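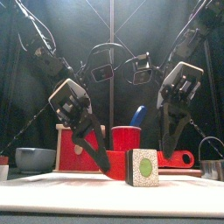

Fig. 1. Two arms above a white table, with the red object between them.

Urban Design Studio, Unit 7: Streets, Yards and the Spaces Between

Welcome back! We stay in Werkulville this time and look at the old market quarter, which I think is one of the best places to learn how a city block can be opened up without losing its character.

The site is a closed block with 143 flats, a row of shops and a long yard that was shut to the public for years. Matsuda, the architects, kept the street fronts and cut two passages through the ground floor. Walk the plan with your finger before you read on. It's such a simple move, and look how many new routes it gives you! 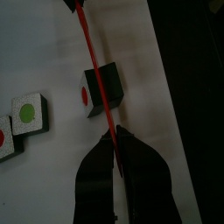 The passages don't line up, so you never see straight through from one street to the other. You turn, the yard widens, and there is the lime tree and the long bench. Busisiwe Dlamini calls this "a delayed view" in her July talk, and the term is worth learning (it will come up again when we get to Brorkport).

Things to look at in the section drawing:
the height of the passages against the width of the yard
where the shop doors open
how the paving meets the old kerb

For the workshop, draw the yard at 1:1,000 and again at a scale you choose yourself. Be bold with the second one! Tímea Dudás will take the pin-up, and tracing paper is in the plan chest.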